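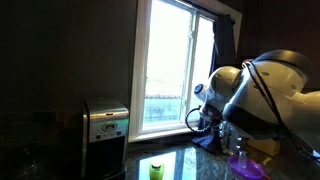
Mukell Street Tenants' Association
Minutes, February meeting, Tuesday, 7 p.m.

Present: Efua Alhassan (chair), Rüdiger Nolte, Salamatu Antwi, Obed Fiadzo, Amerley Kpodo (minutes). The January minutes were approved with one correction. The boiler was "looked at," and the word "fixed" is struck.

1. Water bills

Efua passed around the letter from Prelach, the billing company the landlord hired last fall. It says the new system is "fairer to all households." The letter does not say how. The building's charge for the last quarter was $3051, against $193 for extra service fees in the whole of the year before Prelach came in, and the two figures can't be compared because Prelach won't say what is in the first one. Efua has asked twice for a breakdown and got the same brochure both times.

Obed thinks the meters were never read. His bill and his neighbor's are the same to the cent, and his neighbor was away for most of the quarter. Salamatu said it could be an average. Obed said then they should call it an average.

Agreed: Efua to ask for the meter readings in writing, by unit, with dates. No one expects a quick answer.

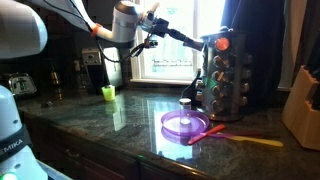
Rüdiger wished it noted that he does not think a letter will do anything, that the last three were ignored, and that people should keep paying under protest until someone at the city has seen the bills. Salamatu asked what "under protest" does for anyone. Rüdiger said it goes on the check. Left there.

2. Leak detectors

Gumex has offered the building a free trial of its leak detectors. Free for 3 months, then $200 a year per stairwell, renewing by itself unless canceled on paper. The sales sheet claims big savings but gives no building where they happened. Amerley asked the rep for one address and is still waiting.

Vote: four against the trial, one abstention (Salamatu, who would like to see the contract first).

3. Frimpong Plumbing

Came for the second-floor drip. Said it was the washer. Still drips. Obed to call again and not to sign anything this time until he has watched the tap for himself.

4. Any other business

Recycling pickup has moved again. The notice in the lobby is the old one.

Closed 8:20 p.m.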